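Muammer Saraç
Cooking and eating, mostly in Astthorpe

2017-04-20

Today I want to write about red lentil soup, because three people asked me this week and I gave each of them a different answer. I will try to put it in order now. Long thread, sorry.

First the lentils. Red ones, the split kind, no skin. They don't need to soak. Wash them in a bowl and change the water until it is no longer cloudy. I do it four times. My mother did it until she was bored, and I think her soup was better.

One onion, chopped small, in butter and a little oil together. Low heat. You want it soft and yellow, not brown. If it becomes brown you can still eat the soup but it will taste like a different soup.

Then one carrot, grated. Many people put potato also. I stopped putting potato last winter, because the next day the soup was so thick that the spoon stood up in it.
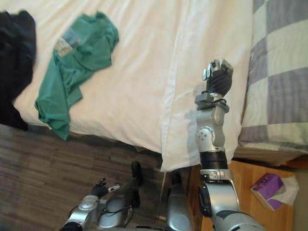 Tomato paste goes in after the carrot, one full spoon. Let it fry in the butter for a minute before any water comes. It should smell a little sweet. I buy the one in a glass jar from Wallin, the shop near the bus stop, but any paste without sugar is good.

After this the lentils, then the water. For one cup of lentils I take six cups of water. Stock is also fine. With stock, please taste before you add salt. I forgot this in front of guests.

Boil, take off the foam with a spoon, then make the heat small and put the lid on, a little open. It needs the time it needs. When the lentils fall apart by themselves, it is ready for the blender.

About the blender. I have a Triton stick blender, quite old, and it does the job. Before this I rubbed the soup through a sieve, like at home. The sieve gives a finer soup – I admit this – but on a weekday I don't have the arms for it.

Somebody wrote to me that blending is wrong and the soup must stay rough. In my aunt's house it was rough, in ours it was smooth, and the two houses were 70 steps from each other. So I can't help you with what is correct.

Now the part that makes the soup. In a small pan, two spoons of butter. When it makes bubbles, one spoon of dried mint and half a spoon of red pepper flakes. Count to 8 and take it from the heat. The mint becomes bitter very fast.

Pour it over the soup in the pot, or over each bowl. I like each bowl, it looks more festive. My wife says it is only more spoons to wash.
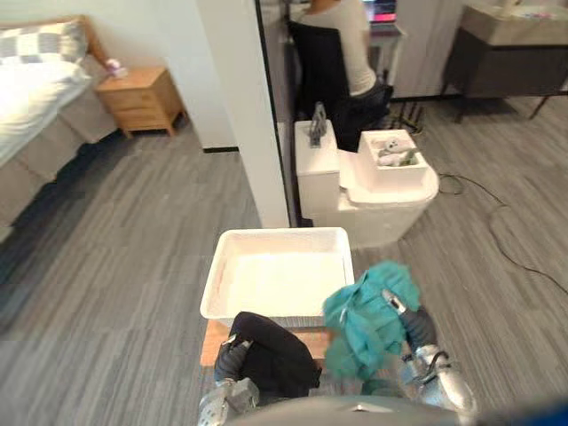 A teal cloth, a black one and a light wooden stool.

Lemon must be on the table. It is not decoration. Squeeze it at the last moment, half a lemon for each person if the lemons are small. In Astthorpe they are always small and I don't know why they cost so much.

Bread: the white one with a hard crust. If it is from yesterday, cut it in cubes and fry it in the pan where the mint was. There is still some red butter in it and the bread takes everything.

A question from yesterday: can you freeze it? Yes, but without the mint butter. Make this fresh. After freezing the soup looks separated, like something went wrong. Warm it slowly and stir, and it comes back together.

Another question, about cumin. I put a small amount, at the same time as the tomato paste. A friend from Imton puts so much that I could smell it on the stairs. We are still friends.

If you have only green or brown lentils, make another soup. I tried it once with brown ones and the color was very sad. The taste was good, but I ate it with the light off.

One correction to what I wrote above. Six cups of water is for my pot, which has a wide top and loses a lot of steam. In a narrow pot begin with five and keep the kettle hot – you can always add more.

Next time I want to write about stuffed peppers. I should really wait until June for them, when the small thin ones come, but I am not patient.

Recent posts
Rice that does not stick, second try
Where I buy white cheese now
Yogurt soup and why mine was cutting
Four things to do with old bread
Is dried mint from the supermarket okay?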